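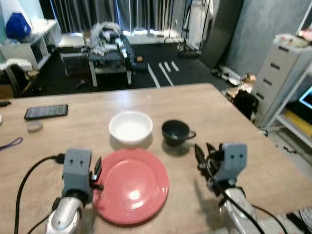

Plovmont School of Hospitality
Dining Room Practice, Unit 4: The Informal Place Setting
Instructor: Balakrishnan Menon

Purpose of the unit
Students will learn to lay, check and clear a simple setting of plate, bowl and cup. The session is held in Room 102.

Terms
Cover: all the items laid for one guest.
Rim: the raised outer edge of a plate or bowl. Tableware is handled by the rim or the base, never by the eating surface.

Procedure
Wipe the tabletop and remove phones, cords and other personal items.
Place the plate first, nearest the guest. The bowl is set beyond the plate, and the cup to the right of the bowl.
Turn the cup handle to the right. Left-handed guests may ask for the opposite.
Look across each glazed surface toward the light. Smears show most readily on glossy plates and dark cups.

Clearing
Remove the cup, then the bowl, then the plate. Do not stack items in front of the guest.

Assessment
The practical test is held in June. The passing mark is 67. Students who miss the session should arrange a makeup with Vega Pastor.

Reading: Shetty, Table Service, chapter 4.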